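Notes from Lepik > Kitchens > Worktops

Do you really need a marble counter?

Monday, May 14, 2018

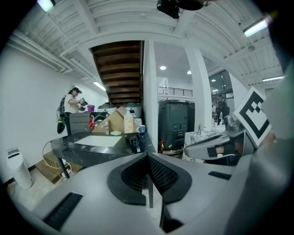

I've never been convinced by black marble in a kitchen. People get a dreamy look when they talk about it, usually the same people who told us all to buy copper pans, and I've learned to keep my purse shut when that look appears. But I've now been asked often enough what I think of ours that I may as well write it down.

First, the word. Is it marble? The man at the Pudov showroom said marble on the phone, "marble effect" in the quote and "natural look surface" on the invoice. I asked which and he told me they were all the same price. I call it marble because it has white veins and I can't be bothered to argue.

Black hides coffee, I'll give it that. It doesn't hide flour, sugar, rice starch or limescale, and those are what we mostly spill. With two rice cookers on the go you get a fair bit of starch. The Villau brochure promised a surface that "wipes clean in one pass". I make it three, with a dry cloth at the end, and then I walk round to the other side, catch the light on it and start again.

Then there's the matter of what a long counter does to a household. Every article says more worktop means more room to cook. I don't believe it. More worktop means more room for the milk to stay out, and for a cardboard box to sit open until somebody decides whether it's rubbish. Paper lands there. Mugs land there. We bought a plastic drawer unit to take the small stuff, and where does the drawer unit live? On the counter, naturally.

I did look at the proper storage people. Okach do a worktop organiser for 88, plus delivery, and as far as I can tell it's a tray with opinions. The full under-counter set came to 1,092. For that I'd want it to put the shopping away. Underneath we have a fan and a wooden pallet, and the pallet cost nothing.

Would I have it again? Maybe a shorter one. The white sink counter by the column shows less, oddly — I'd expected the opposite — and I've stopped believing anyone who says pale tops are hard work. If you're set on black, ask for a sample and leave it by the kettle for 13 days before you sign anything. Pudov will tell you two is plenty.

Recent posts
Soft-close drawers: who asked for them?
The Villau mop, returned in July
Open stairs and where the dust goes
Is a second rice cooker greedy?
Okach delivery slots, a complaint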